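Leasing Assistant, Part Time (Rocha office)

Tanden Property Management is looking for a leasing assistant to join our Rocha office. We look after 757 rental homes for private owners, most of them apartments, plus a few short rows of townhouses on the Dresberg side. The person who held this job moved over to our accounts team in March and we would like to fill it soon.

The position is 4 days a week, including every Saturday. Sundays are off. You would report to Oriana Ibarra, leasing manager, and share a desk area with Miyuki Kikuchi, who handles renewals.
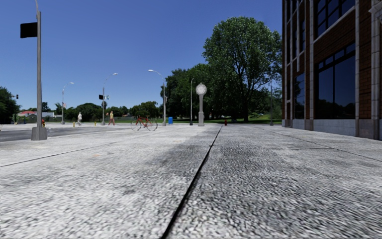
What the work involves:

Answering calls and emails from people looking for an apartment
Showing vacant units, usually in the afternoon
Checking applications for missing pages before they go to Oriana
Doing move-in and move-out walk-throughs with the tenant present
Keeping the key log up to date — every key, every time

Most showings are within walking distance of the office. For the Dresberg townhouses you will need to drive, and we pay mileage.

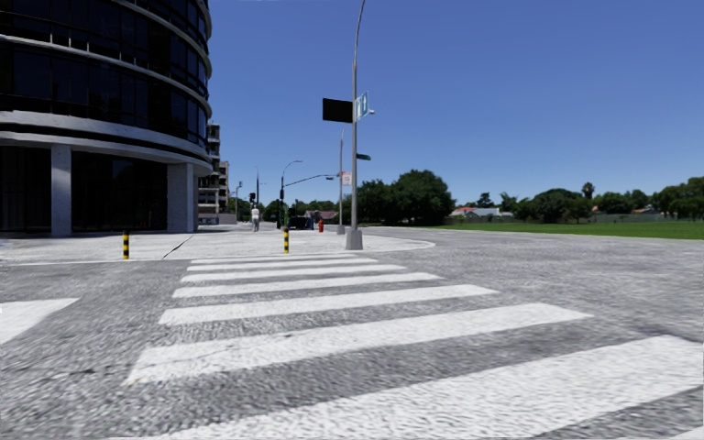

Curved corner building with glass and concrete bands, street side

What we ask for:

High school diploma or equivalent
A valid driver's license and use of a car
At least 2 years in a job dealing with the public. It does not have to be real estate; retail, hotel or front desk work is fine.
Comfortable with spreadsheets and shared calendars

A state leasing license is not required on the first day. If you do not have one, we pay for the course and the first exam fee. Spanish or Romanian is useful but not required.
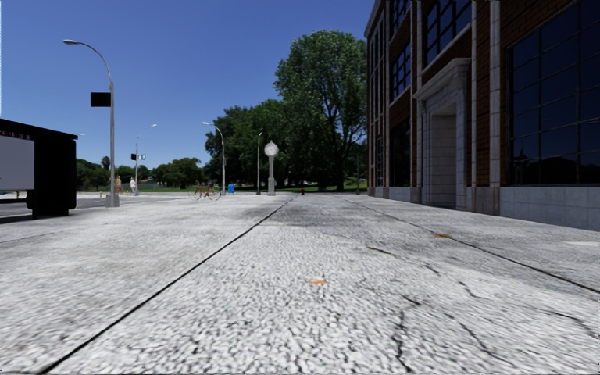 Pay is hourly and depends on experience. We give the rate at the first phone call, so please ask if it does not come up. Paid time off starts after 90 days. There is no commission on this position.

To apply, send a resume and a short note to Paraschiva Coman in the Rocha office, or drop both off at the front desk, Suite 252. Please say which days you can work and when you could start. Applications received after May 11, 2026 will be kept for the next opening.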